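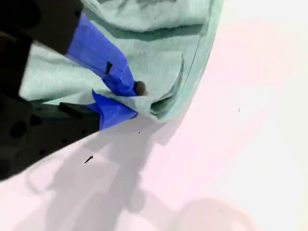
The Laryea Overshirt

Porero + Vsevolod Moroz
Heavy brushed wool twill, unlined body, four colors

We have wanted to make an overshirt with Vsevolod Moroz for years, and we're so happy with how this one came out! He cuts shoulders better than anyone we've worked with (he trained on overcoats, and it shows), and he kept sending our samples back until the armhole sat high enough to let you reach for a top shelf without the whole shirt riding up your back. Try it when yours arrives. It really does stay put.

The Laryea is cut from a 12-ounce wool twill woven for us at the Osov mill. It's brushed on the inside only, so the face stays clean and a little dry to the touch while the side against you is soft. Wear it over a T-shirt in October and under a big coat in February. A few of us have been living in ours since the first samples came in, and the elbows have started to take on a lovely rounded shape.

Colors

Tobacco: a warm mid-brown, the one Vsevolod wears
Slate: gray with a bit of blue in it when you're near a window
Ink: very dark navy, close to black indoors
Oat: undyed, with small flecks that vary from shirt to shirt

Details

Style number 3293
100% wool, 12 oz twill
Two chest pockets with buttoned flaps, pen slot on the left
Two hand pockets set into the side seams, lined in cotton
Corozo buttons, sewn on with a shank so they close easily over thick cloth
Felled seams throughout
Sleeve lining in smooth cupro, so knitwear doesn't bunch up at the elbow
Locker loop
Spare button inside the left side seam

About the collar

Dela Agbeko drew the collar, and it went through more versions than the rest of the shirt put together. She wanted something that would lie flat when open and still stand up by itself when buttoned to the neck, with no stiff interlining making it feel like office wear. What she landed on is a one-piece collar with a curved stand and a layer of the same twill inside. It's soft on day one and gets softer. Button it all the way up on a windy platform and you'll be very glad of it!

She also moved the top button a little lower than usual. You get a nice open neck without having to undo two buttons, and a scarf tucks in neatly.

Fit and sizing

The Laryea is roomy through the chest and straight to the hem, which falls just below the hip. Most people should take their normal size. If you're between sizes and plan to wear it as a jacket over a sweater, go up. If you want it as a proper shirt, tucked or half tucked, go down.

Already own our Plolon chore coat? Take the same size. The Laryea is slightly narrower in the shoulder and a touch longer in the sleeve, and the cuffs turn back once without looking bulky.

Sizes run XS to XXL. The pattern is the same for everyone, and plenty of women on our team wear an XS or S.

Care

Wool twill needs less washing than you'd think. Hang it somewhere airy overnight and most smells will be gone by morning (campfire takes two nights). Brush off dried mud with a clothes brush, working down the cloth.

When it does need a wash, use cool water and a wool detergent, by hand or on your machine's wool cycle. Roll it in a towel to press the water out, then dry it flat. Please don't tumble dry it! Steam out creases, or iron on the inside with a damp cloth in between.

Repairs are free for as long as you own it. Send it back clean with a note in the pocket telling us what's wrong. We keep twill in every color for patches.

Availability

This first run is 524 shirts, and each has its number handwritten on the label under the locker loop. A second run will depend on how much cloth Osov can weave for us next season. We'd love to do an olive.

Orders ship within two working days. Exchanges are free, and you have 11 weeks to decide on the size, so there's time to try it with the rest of your closet.

You can also come and try one on at the Porero shop. Vsevolod will be in on Saturday from 10 a.m. with the paper patterns and the early samples, including the one with the collar Dela still argues for.

Goes well with

Plolon chore coat in Ink
Heavy cotton T-shirt, three-pack
Ribbed lambswool beanie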